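Build the Small Copy First, and Keep It Honest

Posted 20/09/2018

When our group at Skumach bought time on the Trivell cell last April, the first thing we asked for was the simulation of it. Some colleagues thought this was a waste. The arm stands on its base and the table stands in front of it, they said, so why do we need a drawing? I want to answer them, because I am the person who looks after the drawing.

Setting up a cell is mostly small decisions. How high is the base compared to the table? Which way does the gripper point when the arm waits? How far from the fingers does the camera sit? In the real cell each of these costs a morning and sometimes a bent finger. In the rendered one I change a number and start again. I did 114 such changes before I was satisfied with the waiting position alone, and the only thing that suffered was my patience.

The camera near the fingers is where I learned the most. Our first mounting looked correct in the file, but the linkages covered too much of the view, and we could not judge when the tips were close to a thin part.
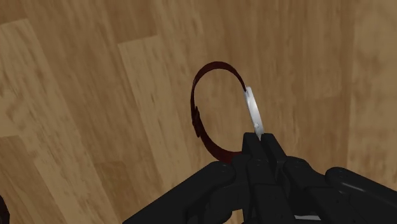
I moved that camera 25 millimeters and turned it a little, and I would defend this choice before any other in the cell. You must see the two fingertips and the thing they go to, both together. If you see only the thing, you are guessing. If you see only the fingers, you are admiring your gripper.

A supplier, Jorkia, once told me that a wide camera makes the close one unnecessary. I do not agree. The wide view is for the person who does maintenance. It tells him if the arm stands where the drawing says, and if the table has enough free surface in front of it.
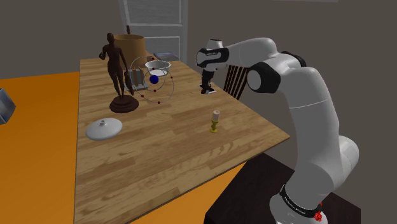 Also, please do not test on a clean table. I know cells that pass everything with one gray block in the middle and then fail in the first week with real goods. A statue, a wire model, a bowl, a candle: such things are cheap to put in a file, and each one is difficult in its own way. Thin wire asks a different question than a round lid.

My colleagues are right in one point. A simulation gets old. The real base is moved by a few millimeters during a repair, somebody changes a cable, and the file knows nothing about it. At Sutherland they ran 3,977 cycles on a model which still had the old fingers. I was angry when I heard it, and then I checked our own file and found the wrong length on one link.

So I ask for one rule. Whoever touches the cell with a wrench also opens the file on the same day and writes down what was changed. It takes less time than making coffee. We have done it since the summer, and our list now has 70 lines, many of them boring. I still read them every Monday before I switch on the power.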